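How to get limescale off a kettle without buying anything clever

I don't trust descaling sachets. Most seem to be citric acid at a silly price, and Brillow's took two goes on mine.

Half fill the kettle with water, add two spoons of plain citric acid and leave it for 16 minutes.

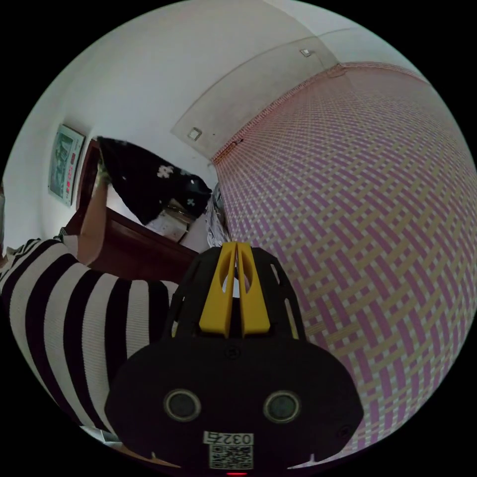
Tip it out, rinse, then boil fresh water and throw that away too. Vinegar works, supposedly. Mine stank of chips until December.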